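Incidencia 571 — Hornito de la cocina de Undport
Abierta por: Sze-wing Tse
Estado: resuelta

1. Síntoma
El hornito no calienta y las tostadas salen igual de blancas que entraron. ¡Con las ganas que le teníamos a la merienda!

2. Primera revisión (Tin-yau Fung)
Giré el mando de abajo hasta oír el tictac y subí el de arriba. Nada. La rejilla está bien puesta y la puerta cierra de maravilla, así que voy a por el cable.

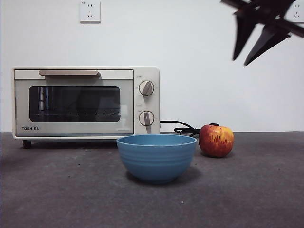 3. Solución
¡Era el enchufe de la pared! Lo probé en el del pasillo y a los cuatro minutos ya olía a pan — qué alegría. El horno está perfecto.

4. Pendiente
Cambiar la toma de la encimera. Mientras tanto, usad la del pasillo y estirad bien el cable, por favor.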